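Gallery: The corner by the tall unit

Album 4 of the Redgate kitchen pages

The kitchen at Redgate was emptied in February and put back together over the following weeks. Earlier albums cover the worktop, the sink side and the shelves. This one is for the narrow corner at the far end, where the tall grey appliance stands next to the white wall. It is a small part of the room and it took longer than the rest.

Theda Ehlers measured the corner twice before anything was moved in. The room is not square, and the wall runs out slightly as it goes back. The figure we worked to in the end was 700 mm, taken at floor level. Anyone copying the layout should measure at the floor as well as at shoulder height and use the smaller figure.

The old lino came up in strips and left a lot of glue behind. Luuk Geerts scraped it off by hand with a wide blade and warm water. We had tried a solvent on a patch near the door, but it softened the glue without lifting it and the smell hung about until Friday. The tiles went down after that, starting from the doorway so that the cut ones would end up at the back.

The beige panel fills the space between the appliance and the corner. We thought of leaving that space open for a broom and an ironing board, but things kept sliding down behind. Rhona Drummond suggested closing it off. The skirting strip under the panel is light brown and the one along the white wall is black. They were bought at different times, and we decided we could live with it.

The socket was the main question. It sits low on the white wall, a little above the skirting. Hanneke De Smet wanted it moved up to worktop height, and the electrician quoted 303 for the job, including making good the plaster. We left it where it was. You have to bend down to reach the plug, but it doesn't get pulled out often.

A low socket does mean that the spare length of cord ends up on the floor. A few notes on that, as several people have written to ask:

Keep the cord out where you can see it. If it goes underneath something heavy it can be pinched, and you won't know.

Leave the loops wide. A tight bundle held with a cable tie looks neater, but it puts a sharp bend in the cord and is a nuisance to undo when the floor wants cleaning.

Leave enough slack to bring a tall appliance forward without pulling on the plug. We clean behind things twice a year and need the length then.

Sweep along the skirting first, then lift the cord with one hand and mop under it. Let the tiles dry before putting it back.

The whole kitchen came to 1669, not counting tools we already had. Most of that was tiles. The corner cost very little apart from the panel and a tin of white paint, and half of the tin is still in the cupboard.

Corner at floor level: black plug in the low socket, with the cord looped on the tiles.
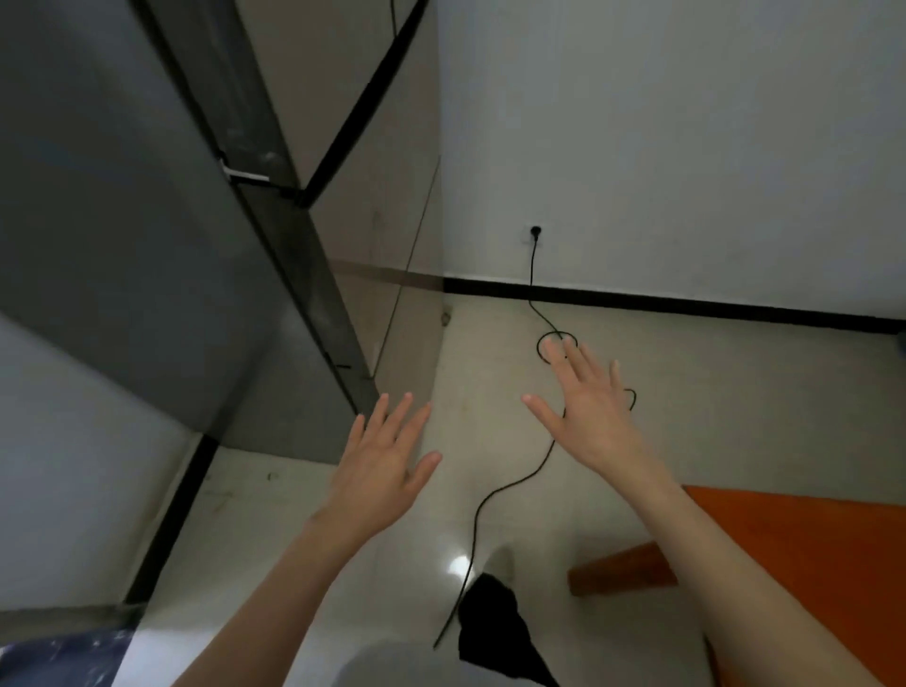
The paint will be used on the hall next, once Hildegard Schmieder has finished filling the cracks over the door. Pages for the hall will go up under the same heading.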